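In Praise of the Teal Worktop

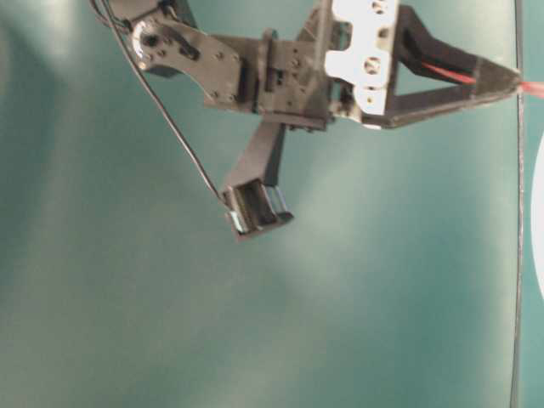

I painted my first work surface this color when I was broke and had half a can left over from a bathroom door, and I've been boring people about it ever since. My friends go white, or they go butcher block, or they go for that speckled gray everybody had put in a few years back. Fine! They're all perfectly nice. But I think a surface you work on all day should be a real color, and I think that color should be somewhere between green and blue, and I'm ready to fight about it (gently, over coffee).

My main argument is that I can find things. I fix clocks and small radios, badly, and I drop screws all the time. On a white table a steel screw just melts into the glare. On wood it hides in the grain and I end up sweeping the whole top with the side of my hand like I'm brushing crumbs. On teal, silver stands out and black stands out, and so does brass, and I can't think of another shade that manages all three. Jolán Szénási, who let me share her shop on Kerekes Street for a winter, swore by a pale yellow bench, and I'll admit brass went missing on it constantly.

Then there's my eyes. White bounces the lamp straight back at you. I used to quit by nine in the evening with a headache and blame the radios. Now I go until eleven and blame my knees.

People bring up the light, and okay, they have a point. A smooth painted top never looks like one color. You get pale cloudy bits where the lamp lands and it goes much deeper in the corners, and if you like things to match the paint chip it'll drive you up the wall. Baptiste Guillot came over in November, looked at mine for a good long while and asked if I'd missed a coat. I hadn't. I like it, though. A flat, even surface always feels a bit like a cafeteria to me, and a patchy one feels more like a pond.

The other thing I'll defend is keeping it bare. I know, I know, everybody's tired of being told to clear their desk. I don't mean the whole room. My shelves are a disgrace, there are 23 jars up there and I couldn't tell you what's in most of them. I just mean the part where your hands go. Put the lamp on an arm, hang the tools up, run the cords overhead if you can stand looking at them, and let the top be a top. When I cleared mine I was annoyed for a week, reaching for pliers that had moved, and after that I stopped knocking things onto the floor.

You also don't need to spend much. I priced a ready-made bench top from Dekari once and it came to 576 dollars before delivery, and it only came in oak or "stone." My current one is an old door, sanded, primed and given three thin coats, and the whole job cost me 70 dollars including a roller I've since lost. Go thin on the coats. Let it sit longer than the can says, too, or the first warm mug will leave you a ring. Mine has one on the left side, and by now I've stopped putting the coaster over it when people visit.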